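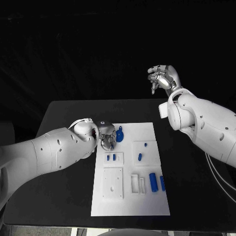 The left hand closed up beside one of the blue parts, the right held high. White plates and holders share the sheet with the pegs and cylinders.

April
By our automation columnist

I've spent a lot of Thursday mornings with the two-armed robot at Karras, and I can tell you the arms are the easy part. What eats your day is the sheet! Every plate and holder on it has to sit where the software thinks it sits, and if you bump the table with your hip (guilty), you get to start over.

The crew runs what they call the Ukia routine, which is really a taped-up page of steps with coffee on it. Arms up first, then the sheet goes down square to the front of the table. Plates next, holders after that, and the blue parts last. You send each hand to its first spot and look at it from the side, down at table height, with your chin practically on the black surface. If the gap looks wrong, fix the plate and leave the program alone. I wanted to fix the program. Everyone does the first week.

Then come the hands, which are my favorite bit. Open, close, open, close, 10 times each, and you listen. A dry little tick in a finger joint means wiping it down and running it again. Cables get a look too, especially where they loop over a wrist. Zomdale, the shop that does the repairs, swapped one in the winter after 79 shifts, and the old one had a shiny flat spot you could feel with a thumbnail.

Every 400 cycles the whole thing gets a longer checkup, with shell screws, wrist play and a fresh zero on both arms. It takes over 2 hours and there's a lot of standing around holding a flashlight. I brought donuts. Next month I'm off to Eltenico, where they bolt their plates down and think the rest of us are nuts.

Write to the features desk with your own setup stories | Copyright, all rights reserved | Back to top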